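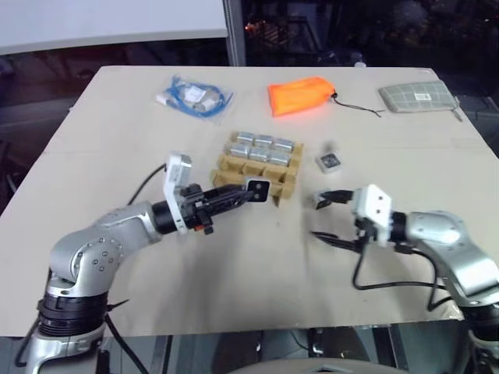 Cardboard tray on the table

Small parts trays - cardboard or plastic?
Posted in: Storage and Sorting

harkik_sorter
29/07/2023
I have 735 dominoes, dice and loose game tiles from my uncle's old sets and I need to get them out of coffee cans. I've been using cardboard trays because I can cut them to fit the drawer. Has anyone kept game pieces in cardboard for years? Does it hold up or should I pay for plastic?

Masanja
Cardboard is fine if the room is dry. Mine have been in a hall closet for four years and the corners are still square. I tape the inside seams with paper tape. Clear tape gets sticky along the edges and picks up lint.

drawer4
I disagree. I kept old bone tiles in shoebox lids and the undersides went yellow where they touched the board. Ordinary cardboard has acid in it. Get plastic, or at least line it.

Masanja
Bone was probably yellow already. Plastic tiles won't care.

drawer4
They weren't yellow. I had photos from when I bought them. And some older plastics do react, so I wouldn't tell a new person it's safe without knowing what the pieces are made of.

vurard
The Vurard trays with the lift-out dividers are what I use. They cost more than they should and the lids crack if you stack over 1,000 pieces on them, but they wipe clean. Put the heavy sets at the bottom.

Faith Mbwambo
I sort for a game library and we have 1,123 loose pieces in the spares drawer right now. We use cardboard for sorting and plastic for keeping. Cardboard trays are easy to write on, so while you work you can label each one with the set and what is missing. Once a set is complete it goes in a zip bag inside a hard box.

Two other things. Wash plastic pieces before you store them, with dish soap and cool water, and let them sit out overnight. Don't wash bone or wood. Wipe those with a barely damp cloth and dry them right away.

harkik_sorter
Thanks. Most of mine are plastic. One set might be bone - it has brass pins in the middle and the backs are dark wood. How do you tell?

drawer4
Look at the face with a magnifier. Bone has tiny dark specks or short lines from the pores. Plastic is smooth all over. Please don't do the hot needle test, it leaves a mark.

Masanja
Agree on the needle. I ruined a tile that way in January.

wuvach_tiles
If it does turn out to be bone I'd line the tray with acid-free tissue and leave it at that. Drawer4 is right about the board, I just think it takes longer than people say.

harkik_sorter
Ok, I see specks on the faces. I'll order tissue for that set and keep the rest in cardboard for now.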